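**Notes, part 2: student arm project (Haf Cadwaladr)**

- Printed white brackets, hobby servos. Sorting task: colored cubes, grouped by color.
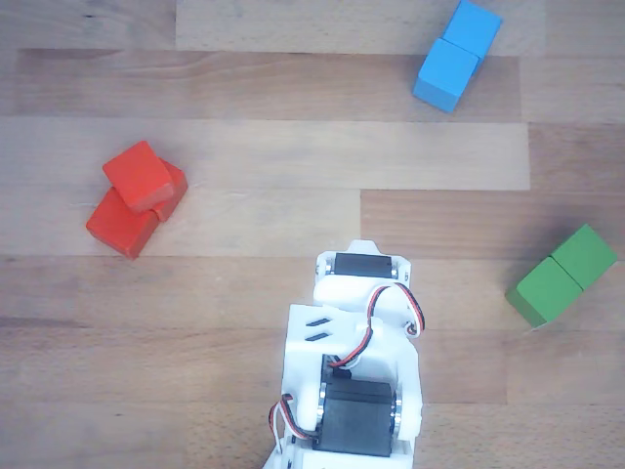 - Joint limits are set in software. Wyn Lewis wrote the calibration routine; run it before each session.
- Log target: 300 episodes by April, 600 by the Cedbridge meet.
- Pause for questions on servo backlash.

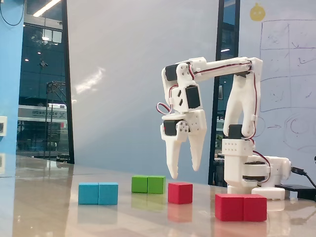 *Gripper open above the table, seven cubes out.*

- Next: Hanne Manninen on grasp error at the wrist joint.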